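# 双手示教录了一堆，机器人学会的却是犹豫，该怎么录？

**青菜不放葱** 发表于 7 月

各位前辈好。我们组在做桌面收纳：桌上散着长尾夹，机器人要把它们一个个收进分格盒，回形针归回形针，长尾夹归长尾夹。听起来像幼儿园中班的期末作业，我当初也是这么跟导师说的，现在很后悔。

做法是人戴着带标记码的腕带直接用手演示，头上一个相机，手腕位姿从标记码解出来，再映射到双臂上。到目前为止录了 466 条，训练完上机，表现如下：

- 手伸到夹子上方，停住，像在思考人生。
- 夹子离盒子近的时候还行，散得远一点就开始两只手互相谦让，谁也不去拿。
- 偶尔夹起一个，举在盒子上空，不放。

失败的样子倒是很稳定，从科研角度讲也算可复现。

我有几个疑问：是数据不够，还是录的方式有毛病？要不要干脆换成遥操作？实验室有一套 Vistton 的主从臂，之前嫌慢一直没用。另外演示的人有三个，习惯都不一样，有人喜欢先把夹子拢成一堆再拿，有人见一个拿一个，这有没有影响？

---

**路过的减速器**

数据不够，再录。

我们当年录到 1,089 条才开始像样。遥操作别碰，录一天下来肩膀是你自己的，医药费也是。

---

**Ching-wen Chiang**

楼上说的数量我不反对，但照你现在的录法再录一千条，大概率会得到一个犹豫得更加熟练的机器人。我在 Ladis 上做过一年多类似的任务，踩过的坑基本和你重合，按我会检查的顺序写。

**先看停顿。** 把演示的手腕速度画出来，看看有多少段接近零。人在演示的时候会想事情：下一个拿哪个，刚才那个放正没有，中午吃什么。这些停顿全部进了数据，策略学得特别认真。我们那批里最长的一次停顿有 54 秒，当事人在回消息。处理办法是把静止段裁短，保留一点点，全裁掉的话抓取前的对准也会跟着丢。

**再看开头和结尾。** 每条演示最好从同一类姿势开始，比如两手平放在桌面上，停一下再动。结尾也一样，放完最后一个，手收回来，再停录。你说的“举着不放”，我怀疑有两种可能：一种是松手那一下的手指状态没录准，腕带只给手腕位姿，手指开合你得另外估；另一种是有人手一到盒子上方就急着去按停止键。随便抽二十条看结尾就知道了。

**三个人的习惯必须统一。** 这条我认为是你的主因。先拢后拿和见一个拿一个是两种策略，混在一起，机器人在每个夹子面前都有两个合理的动作，平均一下就是悬在半空。两手互相谦让多半也是这么来的：左边的归左手，右边的归右手，中间的归谁，你们三位恐怕从来没商量过。写一张纸贴在桌边，中间一律右手，就这么俗气的办法，我们的成功率是靠它上去的，网络结构改了两个月一点用没有。

我自己偏向先拢再拿，拢的动作两手一起做，拿的时候再分工。不过长尾夹有个麻烦，手柄翘着，夹子之间容易勾住，拢得太紧反而难分开。拢到手边就够了，别堆成小山。

**关于背景。** 如果你们一直在同一张干净桌面上录，换个地方就废。桌布、盒子位置、旁边的书和杂物都换着来。标记码也要注意，手一翻面，朝相机的码就没了，所以腕带的几个面都得贴，线从手腕底下走，别搭在码上。我们录的时候大致是这样的： 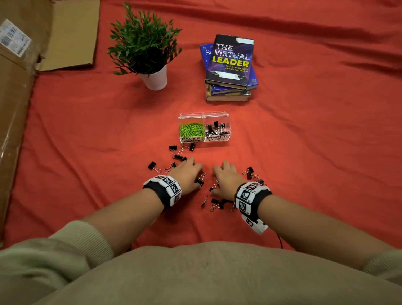
*双手拢夹子。分格盒左边放回形针，右边放长尾夹。*

顺带一提，浅色桌面和浅色码纸边缘有时会糊在一起，检测老是跳，换块颜色深一点的布省了我很多口舌。袖口也要往上撸，毛衣尤其爱往下滑，滑下来盖住半个码，解出来的手腕会当场飞到天花板。

**要不要换遥操作。** 我的看法是混着用。徒手演示快，拿来铺量；遥操作的动作就是机器人自己的动作，没有映射误差，用来补最难的那几下，比如捏住手柄、从一堆里挑出一个、松手。Vistton 那套我没用过，主从臂慢是普遍现象，慢就慢点，每种难点补几十条，不用从头到尾录全程。

别急着录新的，先把手上这 466 条筛一遍。我们当初筛掉了几乎四成，训练出来比全用的时候好，删的时候心很疼。

---

**青菜不放葱** 回复 **Ching-wen Chiang**

速度曲线画出来了，中间有一大段直线，我认出来是我自己。

习惯的事今天下午开会吵完了，定了先拢后拿，中间归右手，纸已经贴上。其中一位同学是左撇子，正在抗议。

想再问一句，筛选的时候，夹子掉了又捡起来的那种要不要留？

---

**Ching-wen Chiang**

掉了马上捡回来、动作干脆的留着，机器人迟早也会掉，得有人教它怎么收场。掉了以后愣住、或者伸手绕了一圈才捡的，删。

左撇子那位可以改成中间归左手，全组跟他走也行，只要别一人一套。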